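Home Checklists Kitchens Walls & Floors Ask Yurii Search

Wallpaper and Wipe-Down Floors: My Pre-Move-In Checklist, With Comments

By Yurii Ostapchuk
11th April | 60 shares | 4 comments

I love a patterned wall. I love it even more when it's still stuck to the wall two winters later! So before I hand a papered kitchen, pantry or play nook back to the people who'll use it, I go through this list with a flashlight and a damp rag, and I write down everything. What follows is the sheet I filled in at the Rikcombe flat, tidied up a bit, with my notes left in.

Apples on three walls and a pale, veined floor – such a cheerful pairing.
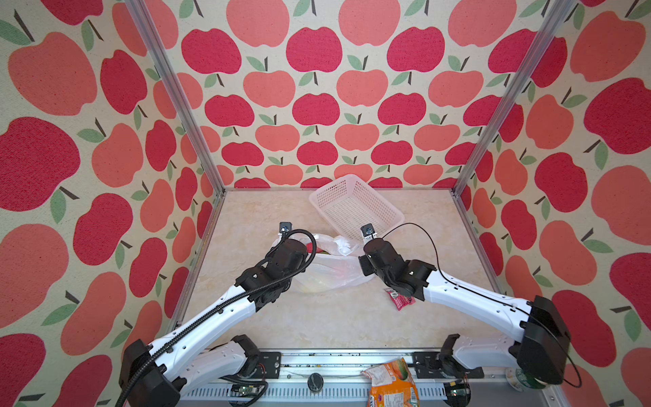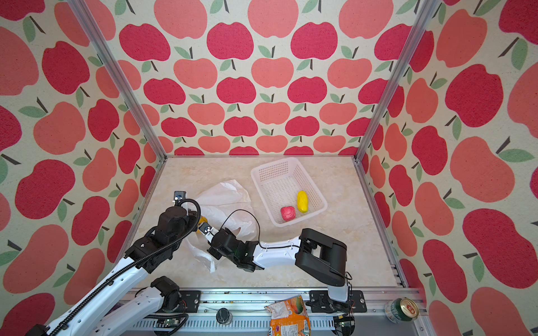
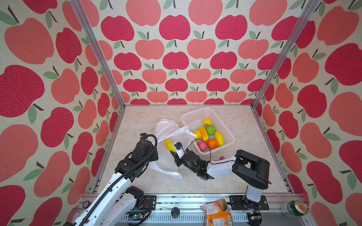 1. SEAMS AND CORNERS

[x] Run a fingernail lightly down every seam. Nothing should catch.
Comment: One lifted spot beside the pantry door, as long as my thumb. Reglued and rolled. Check again next visit.

[x] Look into the inside corners from low down, with the flashlight held flat to the wall.
Comment: Beautiful. Whoever hung this overlapped the corners properly and I'd like to shake their hand.

[x] Pattern match at eye level.
Comment: Very good at the window, a hair off behind the fridge. I'm leaving it. Repeats drift over a long wall, and the fridge is not going anywhere.

[ ] Top edge under the ceiling trim.
Comment: Couldn't reach past the tall cupboard. Needs the longer ladder.

2. OUTLETS AND SWITCHES

Power off at the panel before any cover plate comes off, every time, even for a quick look.

[x] Paper trimmed back neatly, with none tucked inside the box.
Comment: Two boxes had paper folded in behind the plate. Trimmed both.

[x] Plates sit flat and the screws are snug.

[x] No cracked plates, no scorch marks.
Comment: One cracked plate by the toaster corner. Replaced with a spare from the van.

[x] Test buttons on the outlets near the sink.
Comment: Tripped and reset fine.

3. HEAT AND STEAM

[x] Bare paper kept well clear of the cooktop. The clearance in the cooktop manual wins over anyone's opinion, including mine.
Comment: Steel splash panel fitted, Staltis, the brushed one. It wipes clean in seconds and I'm a real fan.

[x] Extractor pulls a sheet of kitchen towel up and holds it.
Comment: Held on the low setting too!

[ ] Kettle spot.
Comment: It's under a shelf, so the steam goes straight up into the join. Asked them to move it along the counter. They said they'd think about it.

4. FLOOR

[x] Walk it in socks, slowly. Feel for ridges, dips and anything that rocks.

[x] Edging strips tight, no sharp ends.
Comment: The strip in the doorway had a burr on it. Filed smooth and checked with a cotton ball, which is the best trick I know. If it snags, keep filing.

[x] Pour a spoonful of water by the sink, wait, wipe, then look for swelling.
Comment: None.

[x] Slip check with a wet shoe.
Comment: Fine in the middle, slick right by the back door. Mat needed, with a grippy underside. Szalai make a thin one that the door will clear.

5. DAMP

[x] Meter reading on the outside wall in three places, low, middle and high.
Comment: All dry. In December the low one was borderline, so I'm very happy with this. The new gutter is doing its job.

[x] Sniff test behind the units. Yes, really.

6. LEFTOVERS

[x] One spare roll labeled with room and batch number, stored flat.
Comment: Desura paper, batch noted on the tube and again inside the pantry door.

[x] Paste and cleaners up high, lids on, away from food.

Still open: top edge, kettle, door mat.

4 Comments

pantrymoth: The cotton ball! Used it on our hallway strip and found a nasty spot right where the kids run barefoot. Thank you.

Gil R.: What do you use to reglue a lifted seam? Mine came up again within a month.
Yurii: Seam adhesive, a tiny amount on an artist's brush, then roll and wipe straight away. Dust underneath is the usual trouble, so clean it first.

hollybank4: Do you do the damp readings every visit or only in winter?

Previous | Next | Back to Checklists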